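Threads > Workshop > Grippers and good habits

Search this site Go

Latest Popular Following About Log in

Right, I've been promising this one for ages. A thread on looking after gripper fingers, and why I think the rules for fingers should be written down somewhere other than the back of a glove box. April 5, 2018 is as good a day as any to start.

Background for new followers: I look after the arms at Stisside. Small parts, lots of handling, plenty of picking things up and putting them down again very nicely. I've done it long enough to have opinions, so mute me now if you need to.

Most of the rules people talk about are for the arm. Speed limits, fences, stop buttons, who's allowed inside the cell and when. Quite right too. But the bit that touches the work is the fingers, and on most sites I've visited the rule for fingers is "have a look at them now and then".

Now and then is when? By whom? Looking for what? I asked those three at a site I won't mention and got three different answers before the kettle had boiled.

So, our rules. Pinch whatever you like and ignore the rest. They're for soft pads on shaped fingers, small loads, nothing sharp. If you're lifting engine blocks you want somebody else's thread!

Rule one. Power off and locked off before your hands go anywhere near the jaws. Yes, even for a wipe. Yes, even if it's "only holding". A light gripper can still give you a proper nip, and I've got the thumbnail to show for it.

(I was told about the thumbnail at every tea break for a month. Deserved.)

Rule two. Check pads at the start of the shift and again every 2,000 cycles. We started off at every 300, which was madness, everyone was forever stopping and so everyone started skipping it. A check people skip is worse than a longer gap they stick to. Your number will be different, go and find it.

Rule three. Look at the pads from the side, level with the gap. Looking down from above you'll miss a lifted corner every single time. Side on, with a plain background behind, and you can see each step and each edge against it.

Rule four. Both fingers, always. I know, I know. But people check the one that's facing them and call it done, and then the far one has been shedding glue since August.

Rule five. Pads get changed as a set. Never just the worst one. New pad against old pad means the grip closes a bit skew, and then you'll spend an afternoon blaming the arm. We keep ours bagged in pairs so you can't easily do it wrong – you open a bag, you fit what's in the bag, the bag goes in the bin.

Rule six. Nothing on the finger that you can't put a name to. Specks, beads, smears, fluff. If you don't know what it is, you stop, you write it down, THEN you wipe. Not the other way round! I've wiped away the evidence more times than I'd like to say.

Somebody always asks why the writing comes first. At Stisside we once had marks turning up on parts for the best part of a fortnight, and every shift was quietly cleaning the fingers and saying nothing. All being helpful. When we finally got it in the log it took one morning to trace to a leaky fitting upstairs of the cell.

Rule seven, the boring one. A picture goes in the log with every check. Same side, same distance if you can manage it, jaws open. You don't have to be good at it. Mine are terrible. But put a few weeks of them in a row and you can watch a pad wear, which you'll never do from memory.

On the log itself: ours is the Hident sheet, which is a very grand name for a page with boxes on it. Date, cell, cycles, pads, specks, initials. It used to have a box for "general condition" and all anyone ever put was OK, so out it went.

If your form has a box where the answer's always OK, have a think about whether the box is doing anything.

Here's the sort of view I like for rule three, by the way, with rule six thrown in for free:

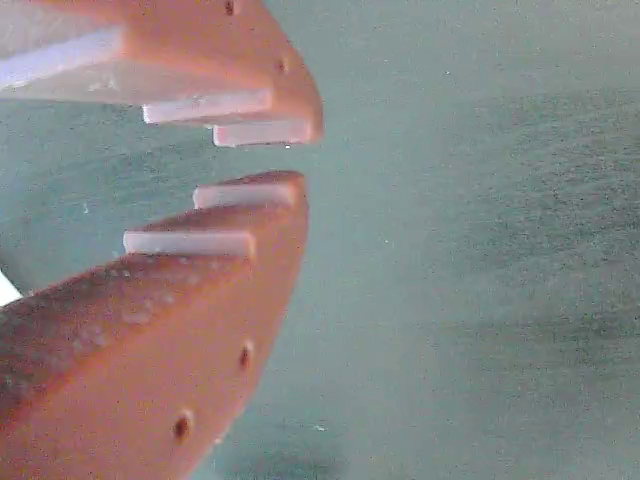 Stepped white pads, jaws open. Tiny bead at the end of the lowest top pad, whitish specks on the bottom finger. Write it down, then wipe.

Look how well white pads show up on that green. Ours used to be checked over a bench top the same colour as the pads and you could have lost a whole one on it. If you change one thing after reading this, change what's behind the fingers.

You'll notice the pads come in steps. With a stepped finger, check every step, please. It's tempting to only bother with the one right at the tip, and I've seen a back step come away with the tip pads still looking lovely.

And have a peek at the little holes in the finger face while you're down there. Muck loves a hole. Cotton bud, gentle twist, done.

A few replies already, so:

"What do you wipe with?" Lint-free cloth, barely damp, and whatever your pad supplier says is safe. Please don't guess. The Pickering site guessed and their pads went like chewing gum.

"Do you do this on the Vorberg cell as well?" Yep, same rules, only the check comes every 200 cycles over there, the parts are a lot rougher on the pads. Same sheet, same bags.

"Isn't this a lot of paperwork for two bits of plastic?" It's 2 minutes. I've timed it, with a biro that wasn't working.

"Could a camera do the check for you?" Probably, and I'd love to try it one day. I'd still want a person to decide what happens next though, and I'd want that written in the rules before the camera went up.

Someone's asked for a blank copy of the sheet. I'll tidy it up and post it – there's a rude word in the margin of the current one and it's been photocopied so often it's practically official.

Off to do the afternoon checks. Tell me your finger rules, especially the ones you disagree with me on. I'm still not sure about rule five for the really tiny pads and I'd like to hear from someone who does it differently.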